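Vandano Paired Hand-Held Grippers

The Vandano pair is a set of two hand-held grippers for recording two-handed manipulation examples. An operator holds one in each hand and does the task at a normal table. No robot is needed during recording. The recordings are used later to train a policy for an arm fitted with matching fingers.

Each gripper carries its own camera, which looks out past the fingers at the work. A white cube with black square markers sits above the handle so that a camera at head height can follow where both hands are. 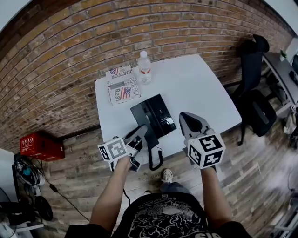

Ordinary objects make the best training material. Start with things that have a clear shape and a bit of weight, such as a desk phone, a drink bottle or a small box. Cords and soft packaging are harder and are worth adding once the operator is comfortable with the trigger.

What's in the case

Two grippers, left and right
Two marker cubes, fitted
Two spare finger pads
Charging dock and cable
14-page setup guide

The head camera is sold separately. Customers who already own a Sadau head mount can use it with the adaptor plate listed under Accessories.

Recording

Recording is handled by Shearer, our desktop program for Windows and Linux. It starts and stops all the cameras together and saves each attempt as its own episode. Episodes can be labelled, trimmed or thrown out from the review window. Export is in the Nuvham episode format, with a plain folder of video and pose files as the other option.

A full charge gives 80 minutes of recording. Storage on each gripper holds 600 short episodes before it has to be copied off.

Setting up the work area

Use a table with space to walk up to it from at least one side. Keep both marker cubes in view of the head camera as much as possible, and avoid strong light directly behind the operator. Run the calibration routine at the start of each session and again if a cube has been knocked.

Move the objects between attempts. A set of recordings where the bottle always stands in the same spot will teach the system that spot and little else. Change the angle, lay things on their side, and swap the left and right positions.

The gripper camera has a very wide lens, so it records a good deal of the room as well as the table. Check what is in the background before you share any recordings outside your group. 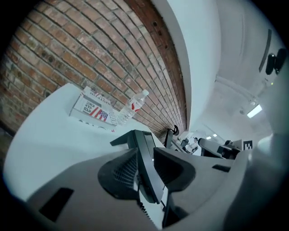
Care and servicing

Wipe the finger pads with a damp cloth. Do not use solvent on the marker cubes, as it dulls the print. Pads are rated for 2000 closing cycles and can be changed with the hex key supplied.

Page updated 18 March 2024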